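The rule sheet got shorter again, and I'm thrilled

If you were with us last spring you'll remember the old house rules for running an arm: 27 items, in a font size that punished anyone over forty, taped up where the tape didn't stick. I wrote most of them, so I can say it. They were bad. People signed the bottom and went straight back to doing whatever they'd been doing before.

So over the winter Kevin Tello and I sat down with a pot of coffee and a red pen and got it down to 5. Kevin came to us from Rutent, where he spent his days writing up near misses, and he has very little patience for a rule that can't be checked by a person standing next to the machine. "Be aware of your surroundings" went first. (I'd been rather proud of that one!) "Operate responsibly" went right after it.

The new sheet starts on Monday for everyone booking time on the Numetti arm, and I want to go through the ones I've had the most email about.
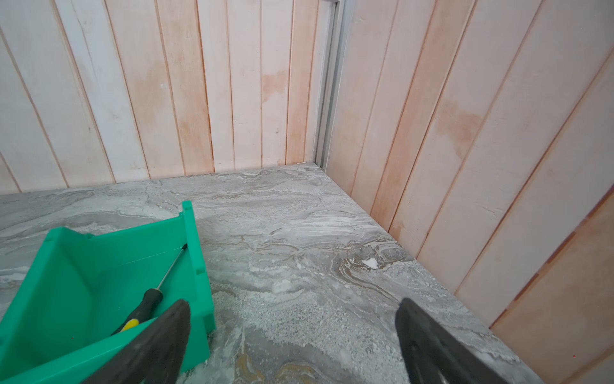
Rule one is the one about loose tools, and it's going to annoy a few of you. Before any run, you say out loud what's meant to be in the work area, and anything you didn't say gets moved out of reach. A tool that's part of the task gets a home, and it goes back there between runs. A screwdriver lying in a green parts bin is fine by me, as long as the bin is on your list and the screwdriver is too. What I don't want is the same screwdriver on bare counter next to somebody's elbow while the arm is live. Kevin would like you to write the list down. I'd settle for saying it, so for now the sheet says "say or write," and we'll see which of us gives in.

Rule two: open the fingers all the way before you come down on anything, and come down slow. We set the approach speed lower than the Numetti default on our own arm, and yes, I know it makes a demo look sleepy. You can ask for the faster setting once you've logged your hours. You can't just turn it up and turn it back before I come in, because the log shows it, and I do read the log. I read it with my breakfast.

Rule three is the stop button, and it's the shortest. One person's hand is on it and that person does nothing else. No typing, no phone, no leaning over to nudge the part that's almost lined up. We had a long argument over whether the person driving could also hold the stop, and I came in thinking yes. Then Kevin timed me doing both. I won't print my result, but I've changed my mind.

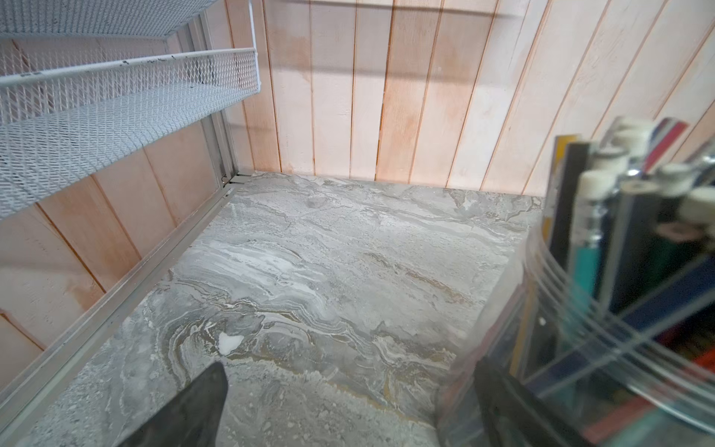
Rule four covers what I've been calling the neighbors, meaning whatever lives near the job without being part of it. Walk the whole reach of the arm, including up and behind. Most of us look at the work surface and stop there, and then a drawer or a shelf lip gets clipped by the wrist on the way out. The wrist is wider than you think it is! If something overhead can slide, push it in or take it out before you start. If you've got a lighter in with your pens, leave it somewhere well away from the cell. Same goes for spray cans and loose batteries. I had this down as a suggestion and Kevin made it a rule, and he was right.

Rule five is the write-up. Two lines after every session, what you ran and what surprised you. "Nothing" is a perfectly good answer to the second part, but please don't write it if the arm dropped something, even something soft, even if you caught it. We've got more than 2,000 of these entries now and the dull ones have been as useful as the exciting ones. That's how we found out our grip force setting was creeping after long sessions. Nobody had noticed it on the day.

A few of you asked how this sits with the real standards. It sits underneath them. The Chung cell in the back has its own risk assessment in the blue folder, and our sheet doesn't replace a word of it. If the two ever seem to disagree, follow the folder and come find me. The Cistico folks asked for a copy of the sheet for their own shop, which is flattering, but I've told them to do their own walk-through first. Their ceiling is lower than ours and their benches are on wheels, and I have opinions on benches on wheels that I'll save for April.

Bring a pen on Monday. You'll be signing the new one, and this time I'm going to ask you to read it back to me.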